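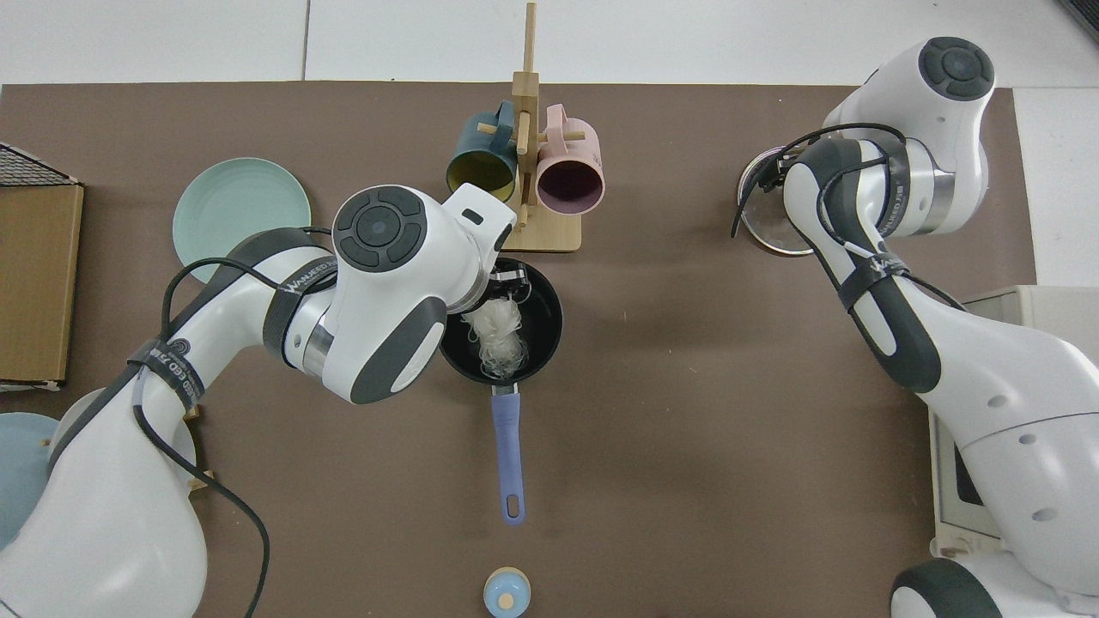 파란 손잡이 팬, 유리 뚜껑, 머그 트리. 팬 안은 흰 쌀국수.

Flustum 작은 부엌 세트 (주문번호 992)
판매: Grindholm 생활창고
공유 50 · 댓글 9

재입고 됬습니다. 문의 주신 분들 많아서 급하게 페이지부터 올려요. 예전 페이지는 내렸고 설명은 여기 게 맞습니다.

자취 시작하는 집, 사무실 탕비실, 작업실 한쪽 간이 부엌. 그런 데 쓰라고 묶은 세트입니다. 팬이랑 뚜껑, 접시, 머그, 머그 트리, 접시꽂이. 수저랑 칼, 도마는 없음. 냄비도 없음. 냄비 찾으시면 Ammann 쪽 페이지로 가셔야 해요. 거기 것도 저희가 같이 취급합니다.

■ 팬
안쪽 검정, 손잡이는 파랑. 손잡이가 긴 편이고 끝이 둥글고 구멍이 있어요. 고리에 걸면 됩니다. 싱크대 문 안쪽에 고리 하나 달아두면 자리 안 먹고 좋음. 고리는 별도.

면 데우기, 계란, 남은 밥 볶기. 이 정도가 제일 잘 맞습니다. 쌀국수는 미리 불려서 넣으세요. 마른 걸 그대로 넣고 물 부어서 삶겠다는 분 계시던데 넘쳐요. 많은 양 삶는 용도 아닙니다.

코팅 팬 쓰던 대로 쓰시면 돼요. 나무주걱이나 실리콘. 쇠수세미 금지. 빈 팬 센불 금지. 다 쓰고 바로 찬물 붓는 것도 하지 마시고요.

■ 뚜껑
투명 유리, 테두리 금속. 안이 보이니까 자꾸 안 열어봐도 됨. 팬이랑 짝으로 나오는 거라 따로 맞출 필요 없습니다. 집에 있던 다른 팬에 맞냐는 문의는 저희도 답을 못 드려요. 지름 직접 재보셔야 합니다.

테두리 안쪽에 물이 좀 남습니다. 설거지하고 세워서 말리거나 마른행주로 한 바퀴. 뚜껑만 추가 구매 가능. 장바구니에서 '뚜껑 단품' 선택.

■ 머그 트리
밝은색 나무. 받침은 네모, 기둥은 하나, 거기 짧은 가지가 꽂혀 있습니다. 손잡이 걸면 끝. 가지가 짧아서 폭을 별로 안 차지해요. 전자레인지 옆 같은 애매한 자리에 세워두기 좋습니다.

한쪽으로만 몰아서 걸지 마세요. 무거운 머그는 마주보게. 손잡이 구멍이 아주 작은 에스프레소 잔은 안 걸릴 수 있음. 걸어보고 안 되면 억지로 끼우지 마시고요, 나무 끝이 상합니다.

기둥이 흔들린다는 문의. 받침 밑 나사 덜 조인 거예요. 뒤집어서 시계방향으로 꽉. 동전으로도 돌아갑니다.

■ 머그
짙은 청록, 분홍. 안쪽 색이 겉이랑 다릅니다. 청록은 안이 노르스름하고 분홍은 안이 어두운 자줏빛. 이거 불량 아니냐고 전화 주시는 분 꼭 계신데 원래 그런 색이에요. 커피 담으면 티도 안 납니다.

색상 지정 안 됩니다. 세트는 이 조합으로만 나가요. 같은 색으로 맞추고 싶으시면 단품으로 담아주세요.

■ 접시와 접시꽂이
접시는 색이 다 달라요. 연회색, 연하늘, 노랑, 그리고 민트 비슷한 연한 청록. 전부 둥근 접시. 노랑은 사진보다 실물이 더 쨍하단 분도 있고 딱 좋단 분도 있고. 화면 차이는 어쩔 수가 없네요. 연하늘이랑 연청록은 밤에 주방등 아래서 보면 좀 헷갈립니다. 낮에는 구분 잘 됨.

가장자리가 살짝 올라와 있어서 국물 조금 있는 반찬도 갠찮아요. 국그릇 대신은 안 됩니다.

꽂이는 밝은 나무, 살 사이에 접시를 한 장씩 세우는 방식. 위에서 그냥 내려 꽂으면 돼요. 꺼낼 때는 윗테두리 잡고 수직으로 쭉. 앞으로 기울이면서 빼면 살에 걸립니다.
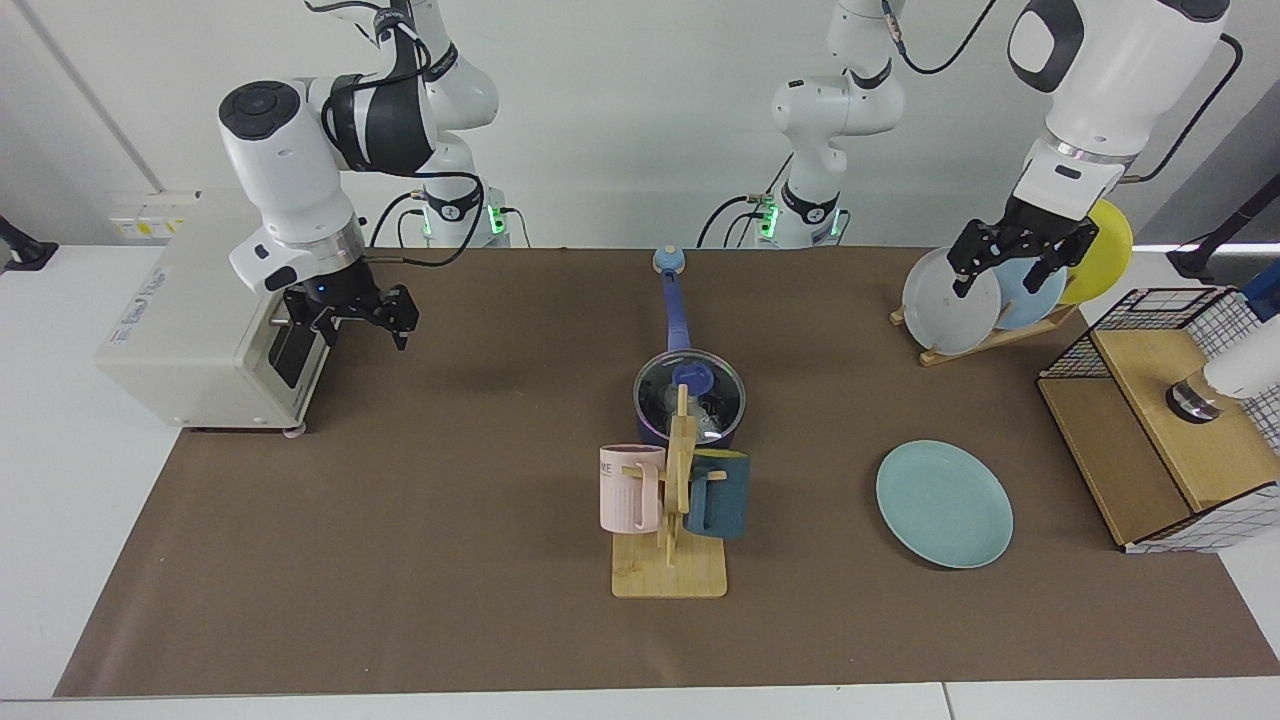
꽂는 순서도 가끔 물어보시는데 정해진 건 없고, 자주 쓰는 걸 앞에 두세요. 자주 안 쓰는 건 뒤로. 저희 직원들은 노랑을 뒤에 둡니다. 취향이에요. 접시를 겹쳐 쌓아두던 집이면 처음엔 자리가 더 드는 느낌일 수 있는데, 맨 밑에 거 꺼낸다고 위에 걸 다 들어낼 일이 없어서 금방 익숙해져요.

나무 꽂이는 물받이가 없습니다. 물 뚝뚝 떨어지는 상태로 꽂으실 거면 밑에 행주나 트레이 하나 까세요. 식기세척기 넣지 마시고, 물에 담가두지 마시고. 거뭇해지면 고운 사포로 살살 밀고 식용 오일 조금. 바르고 하룻밤 두셨다가 쓰시면 됩니다.

컵이랑 공기는 여기 못 세워요. 접시 전용. 도마도 두꺼운 건 안 들어감.

■ 깔개
단품으로 파냐는 문의가 제일 많네요. 갈색 깔개는 세트에 없습니다. 철망 선반도 없고요. 비슷한 깔개는 포장 코너 가면 롤로 팔아요. 잘라서 테이프로 네 귀퉁이 붙이고 쓰시면 됩니다. 지저분해지면 갈면 되고.

■ 배송
Mistimdale 창고에서 나갑니다. 오전에 넣으신 건 당일 출고, 오후 건은 다음 영업일. 도서지역은 더 걸려요. 상자 하나에 다 들어가는데 무겁습니다. 문 앞에 두고 가는 게 기본이니까 계단 있는 집은 메모 남겨주세요.

접시는 한 장씩 종이로 싸서 세워 넣습니다. 눕혀 넣었을 때보다 파손이 확 줄었어요. 그래도 깨질 때가 있습니다. 깨졌으면 버리지 말고 사진부터. 상자 겉면 사진도 같이요. 그 접시만 다시 보내드려요. 세트 전체 반품 안 하셔도 됨.

■ 교환·반품
받고 30일 안. 안 쓴 것만. 팬은 불에 한 번이라도 올렸으면 안 됩니다. 머그 트리 조립하신 건 괜찮아요, 분해해서 보내주세요. 단순 변심은 왕복 택배비 고객 부담이고 처음 온 상자에 그대로 담아주시면 제일 좋습니다. 상자 버리셨으면 비슷한 크기 아무거나.

■ 자주 묻는 것
팬 인덕션 되나요 → 됩니다. 불판 켜고 인식이 늦으면 가운데로 옮겨보세요.
접시 전자레인지 → 데우기 정도는 가능. 오븐은 불가.
꽂이 색 다른 거 → 없음. 이 색만.
선물포장 → 리본은 안 하고 무지 상자로 바꿔드려요. 주문 메모에 '무지' 라고만 써주세요.
매장에서 볼 수 있나 → Grindholm 전시대에 나와 있습니다. 만져보셔도 돼요. 전시품은 안 팝니다.

이번 물량 거의 다 예약으로 빠졌습니다. 다음은 3월 예정인데 나무 쪽이 늦으면 밀릴 수도 있어요. 재입고 알림 눌러두시면 문자 갑니다. 단품 가격은 옵션창에서 확인해 주세요. 표 만들 시간이 없어서 다음에 넣을게요.

댓글 9 · 최신순

감자조림
머그 트리만 샀는데 나사 동전으로 돌리란 말 여기서 보고 해결했어요. 설명서엔 없던데 좀 넣어주세요

2층창가
접시 색 하나씩 다른 거 처음엔 정신없을까 했는데 식구마다 자기 색 생겨서 좋네요. 노랑 쟁탈전 중..

└ 판매자
노랑 단품도 있습니다. 옵션창 맨 밑이요!

mokpo_noodle
팬 손잡이 길어요. 저희집 싱크대 서랍엔 안 들어가서 결국 벽에 걸었습니다. 불만은 아니고 참고하시라고

하루한끼
꽂이에 물받이 없는 거 진짜 아쉬움. 별 하나 뺐어요. 나무 색은 예뻐요

└ 판매자
의견 Flustum 쪽에 전달했습니다. 트레이는 지금 따로 파는 게 없어요 죄송합니다

보리차
뚜껑 단품 품절로 뜨는데 언제 풀리나요?

└ 판매자
오늘 저녁에 풀어둘게요. 수량 잘못 넣은 거였어요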